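# The quiet office and the cost of speech

Open-plan offices are rarely too loud. Measured over a working day, most sit well below the level at which hearing is at risk, and many are quieter than a family kitchen. The complaint recorded in staff surveys is nearly always about speech, and speech is a problem of intelligibility more than of level.

A listener who can follow a sentence will follow it, whether or not it concerns them. Reading and mental arithmetic suffer most. Work done mainly with the hands suffers least. The useful quantity is therefore the distance at which a talker stops being understood, and good acoustic design tries to make that distance short.

Shinji Higuchi has spent most of his career measuring it. His practice, Hodus, surveyed the Skestari building before and after its second floor was refitted. The floor has an area of 1231 square metres, a concrete soffit and glazing on two sides. Before the work, a normal speaking voice could be followed from 6 desks away. Afterwards the figure was 3.

Most of the change came from the ceiling. Absorbent rafts were hung below the soffit, with gaps left for the sprinklers, and they removed the first reflection that had been carrying speech over the screens. Higuchi puts the ceiling first in any refit. "A screen under a hard ceiling is a fence with a mirror above it," he says.
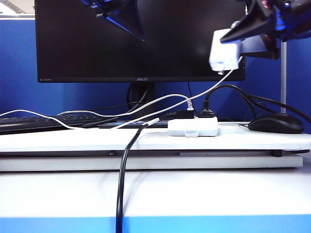 Screens still matter, but their height matters more than their covering. A screen lower than the mouth of a seated talker does very little. One that blocks the line between mouth and ear gives a useful reduction at the next desk, and less at each desk beyond, as sound bends over the top edge. Fabric facings absorb the higher frequencies, where the consonants lie – a thin facing does almost nothing for the vowels.

The third measure is masking sound, a steady broadband noise played through loudspeakers above the ceiling. At Skestari it was set low and raised in small steps through June. Set too high, it makes people talk louder and the gain is lost. The Jaidee offices, on a similar plan, ran theirs at full level from the first morning and switched it off within 2 weeks.

Layout costs least and is usually left until last. Teams that spend the day on the telephone should not face teams that write. Printers and tea points draw conversation and belong near the lifts. At Herkurness, moving one sales group behind the stair core did more for the accounts staff than the screens bought for them the year before.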